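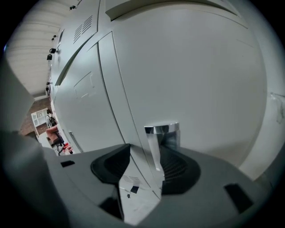
From: Griet Vanhove
To: equipment list
Subject: Re: [equipment] Second pair of hand-held grippers, and what goes with it

Siebe, Cor,

Thanks for the figures. I have put my answers below your points and cut the rest.

> Siebe Van den Broek wrote:
> The quote from Osham is 1,590 for one pair of hand-held grippers,
> both sides, with charger. Spare finger pads are 168 a set. I would
> like to order before the end of May so that we stay inside this
> year's equipment line. Is one pair enough?

One pair is enough for this year. We have one operator on the locker task at a time, and a second pair would mostly be insurance. If a gripper fails we lose the days it takes Osham to repair it, and I can plan around that. What I can't plan around is pads. Please put 2 sets on the order and book them as consumables. They shouldn't come out of the equipment line at all.
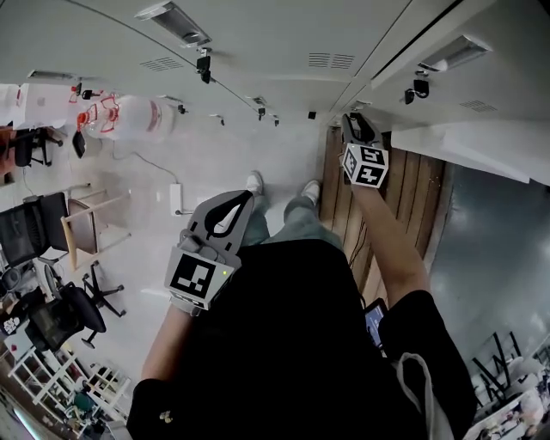
On the markers: Irport offered to print them for us and I would say no. We can print and mount our own, and we need to be able to replace one the same day. Put a small amount under office supplies and leave it there.

> Do we still want the ceiling cameras in the same request? Roos
> thought they should be separate.

Separate, please. Roos is right that they have a different lifetime. The grippers get handled all day and I would write them off over a shorter period. The cameras stay up once they are mounted. If we put them in one request, finance will give us one period for everything, and we had that argument over the Prondemari arm already.

> The arm itself: do you want me to ask for a date?

Ask for a date, but don't commit to one. The people side of this has to be settled first. An operator can do doors and handles with the grippers now, and those recordings will tell us how much reach the arm needs. Until I have that I don't want to choose between the two sizes in the catalog. The long one also needs a heavier base, and the base is quoted separately.

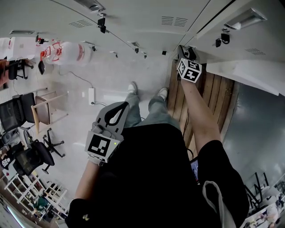 Operator hours are the larger cost and they are missing from your sheet. Veerle has 8 sessions penciled in for the locker task. Each one needs setup and a check of the files afterward, so please budget a half day per session and don't count only the recording time. Her hours go on the project and mine don't.

Two smaller things for the same sheet:

- Power strips and extension cables. Use the general budget.
- Storage. Veerle will send the number of drives.

I will be at Manríquez on Monday and can sign when I am back. If Osham needs a purchase order number before that, Cor can issue it.

Griet
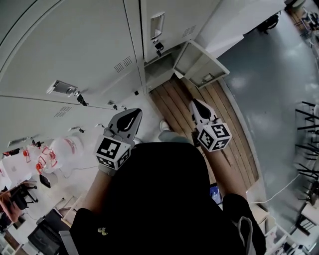
equipment Digest, Vol 8, Issue 2

From: Cor Van Acker
Subject: Re: [equipment] Second pair of hand-held grippers, and what goes with it

I can issue the number on Monday morning. Siebe, send me the corrected sheet with the pads moved to consumables and the cameras taken out. I also need the delivery address in full, as Osham sent the last box to the front office.

Cor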